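Living With Dogs, Evening Course
Notes for Session 4: The Second Dog
Nam-gil Hwang

A few of you stayed behind last week to ask whether I'd be posting the notes before class or after. Before, as long as I get my act together. These go with the talk, so if you only read them and skip the talk you'll miss the parts where I argue with myself.

Where we left off: one dog, settled, knows the house, knows you. Now you want another one. (Or your sister is moving abroad and another one is coming whether you want it or not, which is how I got Hyun.)

Before the new dog comes

Start with the dog you have. I know the new one is the exciting part! But write down a normal day for your resident dog, hour by hour: when he eats, where he naps, which window he barks out of, who he follows to the bathroom. Those are the things that are going to get bumped, and you want to know about it when it happens. With Cornulari, my old hound mix, it was the rug by the back door. I moved it four feet to make room for a crate and he sulked for most of February.

Do a vet check on both dogs if you can. A dog with a sore hip or a bad tooth has a short fuse, and we tend to call that jealousy. Ask for the weight while you're there and write it down, so you can tell later if one of them is skipping meals or stealing them.

Money, quickly, since somebody always asks. My own second dog cost me $1,386 in the first year, and $862 of that was one ugly week with a swallowed sock. Yours will be different. Put a little aside and pick up your socks.

The first meeting

Outside, on ground that neither dog thinks he owns. Two people, two leashes, both leashes slack. Walk in the same direction with a good wide gap, and let the gap close when the dogs stop caring so much. I like to go once around the reservoir path, which gives them time to get bored. Bored is wonderful. If they sniff, count to three in your head, call them off cheerfully and keep walking.

What I look for: curvy bodies, loose mouths, a shake-off after the sniff, somebody peeing on a bush. What makes me add distance: a closed mouth, a hard stare, standing tall and stiff with the weight forward. A wagging tail tells you the dog is worked up, and you still have to look at the rest of him.

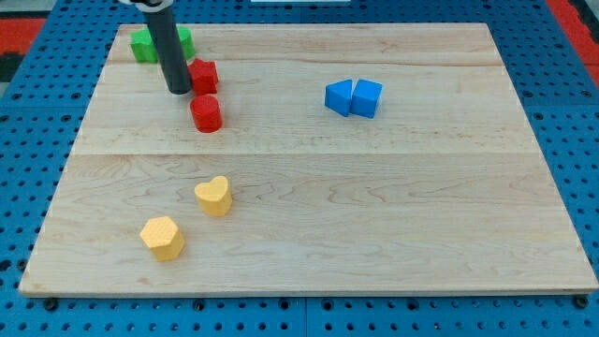

Small colored blocks on a light maple board.

The first two weeks at home

Separate bowls, separate rooms, doors shut. Pick up the bowls when they're done. Long-lasting chews only happen behind a gate. I had one student, years ago, who fed her two side by side from day one and it went fine, and she has reminded me of it in every Christmas card. Good for her. I still shut the door.

Greet the resident dog first if he's the worrier. If he isn't, greet whoever has four feet on the floor. There's a lot of old advice about working out who's "top dog" and backing him up, and we'll talk about why I've dropped it. In my house Lostex gets first pick of the couch and Hyun gets first pick of the toys, and it changes when it rains.

Each dog gets time with you alone, every day, even if it's ten minutes in the yard with a tennis ball. Please don't skip this one! Two dogs who only ever do things together can get very wobbly when one has to spend a night at the vet.

Growling: leave it alone. I mean don't punish it. A growl is one dog telling another to back up, and if the other dog backs up, that was a good conversation. Step in (calmly, call them apart, no grabbing collars) if the other dog doesn't listen, or if it keeps happening over the same thing in the same place.

When it's slow

Flodulau came to me at nine years old and didn't lie down in the same room as another dog for 130 days. I kept a diary, which is the only reason I know. Then one evening she flopped down next to Lostex like she'd been doing it forever, and I sat there with a cold cup of tea and didn't dare get up.

For next time

Bring your hour-by-hour page. Read page 192 of the reader, the section on leash greetings, and mark anything you disagree with. Make-up walk for anyone who missed the last one is Sat 14 September, bottom parking lot, dogs welcome if they're okay in a group. Bring water and more treats than you think you need.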